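**Brurnbridge, October 2024** — Jinside is asking customers to stop using the push-rod tool on its Millet tabletop arm until a software update has been installed. The notice covers 204 units shipped from the Stislow plant since March.

A fault in the height check can let the rod travel lower than the program allows after an emergency stop. When the arm restarts, it may use an old height value and press the rod into the work surface. Jinside has received nine reports of this. Most involved scratched boards or bent rods. In one case a rod snapped and a piece landed on the floor outside the work area. No injuries have been reported.

The company repeated the fault in its Brurnbridge test room, using a block-sorting task and a restart after each stop. The rod went too low in 50 out of 2000 restarts.

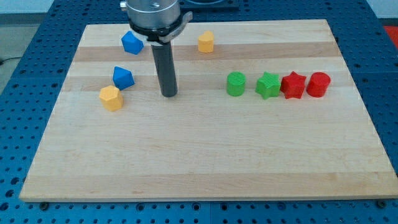

*The push-rod tool over a wooden board during block-sorting work.*

Version 9 of the control software makes the arm measure its height again before any move that follows a stop. It is free and takes roughly 50 minutes to install, including the height check. Customers who cannot update right away should remove the rod and keep the arm switched off.

Bent or marked rods should not be straightened and put back into use. Jinside will replace them at no cost — the damaged part does not need to be returned first.

Other Millet tools, including the suction cup, do not use the same height check and are not affected.

Customers can find the serial number on the base of the arm and should have it ready when contacting the Stislow service desk.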